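Ledby Clothing Exchange
Frequently Asked Questions

Last updated 9 August 2023

Who may use the Exchange?
The Exchange is open to all residents of Ledby and Flulholm. Residents of other towns may donate clothing but may not borrow or take items. Proof of address is requested at the first visit only.

What does membership cost?
There is no charge for individuals. Schools and day care centers pay a yearly fee of $215, due in January. The fee covers up to 400 items per year.

Which items are accepted?
We accept clean clothing for adults and children, including shirts, pants, sweaters, coats and sleepwear. Items must be free of holes, strong odors and pet hair. Buttons and zippers must work. We do not accept underwear, swimwear, pillows or electric blankets.

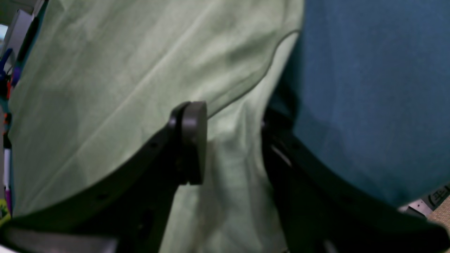 How should donations be prepared?
Please wash and fully dry all items before bringing them in. Use an unscented detergent if possible. Empty all pockets. Items may be brought in paper bags or boxes - trash bags are not accepted, as they are easily mistaken for waste. Each household may bring up to 4 bags per visit.

Can I leave donations outside when the Exchange is closed?
No. Items left at the door are exposed to the weather and must be discarded. Donors who cannot come during opening hours may use the drop box at the Zodell Street entrance of the library.

How are sizes decided?
The size on the label is used where it can be read. If the label is missing, the item is laid flat and measured. Pants are measured across the waistband and along the inside leg, from the crotch seam to the hem. 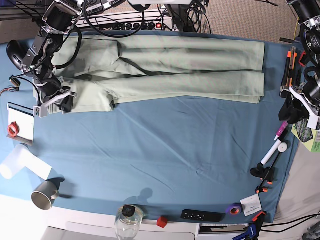
Pants laid flat, with one leg above the other.

How many items may I take?
Individual members may take up to ten items per month. Coats count as two items. Families in urgent need may ask at the desk for a higher limit, and such requests are kept private.

What happens to clothing that is not chosen?
Items that remain on the racks for one season are passed to the Tawfik Textile Center, where they are sorted for reuse or fiber recycling. The Exchange sent over 500 items to the center last year.

May I ask for an item back?
Donations are final. If a personal object was left in a pocket, please contact us promptly and describe the object. Found objects are held for two months.

Whom should I contact with other questions?
Questions may be addressed in writing to Chaminda Sikder, Member Services, or handed in at the front desk. Written questions are answered within five working days.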